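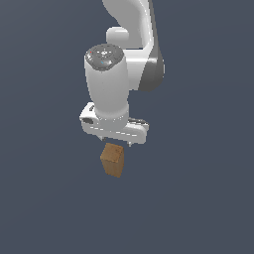 Jul 7, 2024

The cold-brew people have come for my tap water now. Three separate friends have told me this spring and summer that what comes out of my kitchen faucet in Lenville is "hard" and "dead" and that I should be filtering, softening or otherwise improving it before I drink it. One of them sent me a link to a Heltero pitcher. Another one has a Verbeke unit under the sink and talks about it the way my uncle used to talk about his boat.

So I went and read up, and then I did a small test at home, and I'm going to write it all down here so I can send people the link next time.

First, the hardness thing. Hard water has more calcium and magnesium dissolved in it. It leaves the white crust on the kettle and it makes soap work less well. I have the crust. I have had the crust for as long as I've lived in this apartment, and every few weeks I pour vinegar in the kettle, leave it for a while, and pour it out again. If that is the problem, then the problem costs me a bottle of the cheapest vinegar in the store. As for drinking it, I couldn't find anybody without something to sell who was worried about the minerals. People pay extra for mineral water. I'd like somebody to explain to me how the same stuff is a luxury in green glass and a defect in a pipe.

Then the filters. I read the box for the Heltero pitcher in the store, standing there long enough that an employee asked if I needed help. The front says "purer, fresher, livelier water." I don't know what livelier means, and the back of the box didn't say either. What the back did say, in much smaller letters, was that the cartridge reduces chlorine taste and odor. Fine. I believe that. Carbon does that. A jug of water left in the fridge overnight also loses a good part of the swimming pool smell, at least where I live, and I already own a jug.

(Before somebody writes in: if your town has lead pipes, or you're on a well, or you've had a notice in the mail, that is a different conversation. Get the water tested by a lab that doesn't sell filters. I'm talking about ordinary city water that passes its tests, which mine does. The report is public. I read it in April when this all started, and it's dull, and I was glad that it was dull.)

The under-sink systems annoy me more because there's real money in them. The Verbeke brochure my friend lent me has a chart with two bars on it, one tall and one short, and no numbers up the side. The tall one is labeled "untreated." Untreated what? Measured how? There's a footnote mark next to the short bar and I went through the whole brochure twice and never found the footnote. There's also a line about capacity, 3000 gallons per cartridge, and then two pages later it's 2000 gallons "under typical household conditions." I would think a household is where most of them end up.

My friend says the coffee is better. Maybe it is! I've read that minerals in water do change how coffee comes out, and I can believe it. But he bought a new grinder at the same time, and he started buying better beans, and when I pointed this out he said the water was "the foundation." You can't really argue with a foundation.

Now the test. I had four kinds of water: straight from the tap, tap from the fridge jug, filtered from a borrowed Heltero pitcher, and a bottle of Biveck, which is the one all the cafes downtown put on the table. My sister poured them into matching glasses with tape on the bottom and left the room. All of them had been in the fridge except the straight tap, and I admit that was a mistake, since I could tell that one by touch before I'd even tasted it. I did it over the next day with everything cold.

Second time around, I picked the Biveck as tap. I picked the jug as Heltero. I got the straight tap right, and I'd put that down to a faint chlorine smell, although I was sniffing the glass like a dog at a fence post by then and might have talked myself into it. I ranked them for taste as well and the fridge jug came first.

One person and one evening isn't science and I'm not going to pretend it is. It's still more than I got from the bar chart. My friend with the Verbeke has been invited to do the same thing at my place and so far he's been busy.

I gave the pitcher back. The cartridge light on the lid was blinking red by then, and it wanted a new one after a much shorter stretch than I expected, so I looked up the price of a replacement and closed the tab.

Next month I want to look at the sea salt business, if I can find my notes. If you've done a blind tasting of your own and it came out differently, leave a comment and tell me how you set it up, and please say whether the glasses were all cold.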